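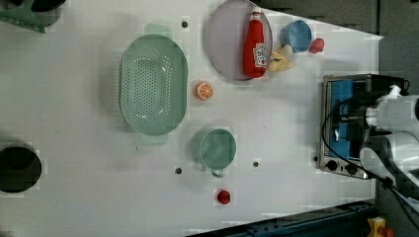
Posted by Petrauskas

Grimthorpe cell, overhead and wrist views: grip faults on the ketchup task

This gallery goes with fault entry 1402 in the Hisbridge log. The task is simple to state: pick the ketchup bottle off the plate, lift it, and set it down on the open table. In August the arm began reporting a good grip when it had none. It then carried out the rest of the move with nothing between its fingers and marked the run as complete. Out of 50 runs, 15 ended that way. No one was hurt and no parts were broken.

Overhead view, with the bottle on the round plate and the arm at the right side of the table, over the toaster oven. The colander, measuring cup and toy food are there to give the vision model something to sort through. Finding the bottle was never the problem. Its position was correct in every failed run we checked.

The oven matters for a second reason. A false grip leaves the planner with the wrong idea of what the arm is carrying, and it allows clearance for a bottle that isn't there. In 10 of the failed runs the arm took the long way over the oven as a result. Speed near the oven is now capped in software until the entry is closed.

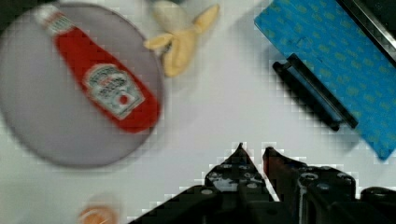
Page last changed: August, 4:15 p.m.

Wrist view, fingers pointing toward the space between the banana and the black object on the blue cloth. The bottle is to the upper left of the fingertips. The edges in this view are blocky. We looked at video compression as a cause and ruled it out, as the grip check does not use the wrist camera at all.

The grip check reads finger position and motor current. The current limit had been set too low after a Janier driver update, so normal friction in the finger joints was enough to pass as contact. Raising the limit stopped the false reports but also rejected a few light grips that were fine.

Still open: a second check after the lift, before the arm is allowed to travel. Until that is in, runs at Grimthorpe need a person at the stop button.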